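notes, session 2 - hanging and framing (evening course, Sileck room)

Typed up from the board, sorry for the mess. Bring a pencil and a tape measure next time.

## 1. Where we left off

- Frame = rail + glazing + mat + art + backing. In that order from the front.
- Rail is the visible edge. Rabbet is the step cut in the back of it, everything sits in there.
- Glazing: glass or acrylic. Glass scratches less, acrylic weighs less. Over the stairs, use acrylic.
- Mat keeps the art off the glazing. Paper touching glass sticks sooner or later, and it does not come off clean.

Cheap mats are wood pulp and go yellow at the bevel. Look at the cut edge: brown core = acid. Ask for cotton or at least buffered board.

## 2. Picking a height

Center of the picture at eye level for a standing adult, unless the room is for sitting. Dining room, go lower. Hallway, go higher, people pass close and brush things with their shoulders.

Over a sofa or sideboard: tie the picture to the furniture, not to the ceiling. A hand's width or two of wall between them. More than that and it floats.

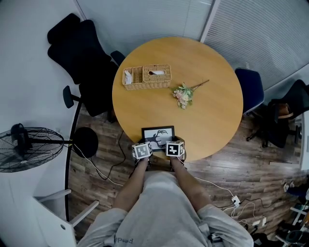 Where the hook goes, step by step:

1. Mark the center height on the wall, light pencil.
2. Measure the frame, halve it, go up from the mark by that much. That is the top edge.
3. Pull the wire up tight in the middle with one finger. Measure from the wire to the top of the frame.
4. Come down from the top edge by that amount. Hook bears THERE. The nail goes in a bit above, depends on the hook.

Most people mix up 3 and 4 and end up with a picture too high. Do it once on scrap cardboard before you touch plaster.

## 3. Walls

- Plaster on lath: drill a pilot, never bang. Old plaster drops off the back and you won't see it go.
- Drywall: a small hook is fine for light frames. Heavy ones need a stud or a proper anchor.
- Brick: drill and plug. Drill the brick if it's sound, the mortar if you may want to patch it later. Opinions differ!! We argued this in July too.
- Tile: don't, unless you own the house.

Brokeck hooks are what's in the supply drawer, the 10 lb and the 200 lb. The big one is overkill for anything we'll make here but they hold up. Return what you dont use.

## 4. Small pieces and dark rails

Small work gets lost on a big wall. Three ways out: wider mat, heavier rail, or group it. Wide mat first, it costs least.

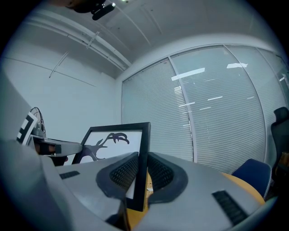

Rail color comes after the mat, and people always want to do it the other way round. Put the art on the mat board, stand back, then bring the rail samples over one at a time. Matching the rail to the sofa is how you end up reframing every time you move. Pull it from the art if you can, or go neutral. A thick black edge with a white mat around a dark silhouette is the safe version: the rail picks up the dark of the print, the white does the separating, and a branching shape with points going off to one side gets room to do it. Where it goes wrong is pale watercolor. Black rail beats it to death. Try light oak, or the thin Koutsoukos profile in gray.

Weighted mats: bottom margin slightly deeper than the other three. Old trick, stops the art looking like it's sliding down. Skip it on very small frames, just looks like a bad cut.

## 5. Groups

- Lay it all out on the floor first. Take a photo from a chair.
- Keep the gaps equal. Equal gaps forgive mismatched frames.
- Biggest piece a little off center, low.
- Paper templates on the wall with low-tack tape. Tidard tape lifts our paint, use the blue stuff.

Hang the middle one first and work out. If you start at a corner the error adds up and the last frame hits the light switch.

## For next time

- One piece to frame, max 16 in on the long side. Original or print, doesnt matter.
- Outer size and window size written down, both. Window a bit smaller than the paper so it overlaps all round.
- Read the sheet on hinges (japanese paper + wheat paste). No masking tape on the art, ever.

Cutter is booked in pairs, sign up on the door.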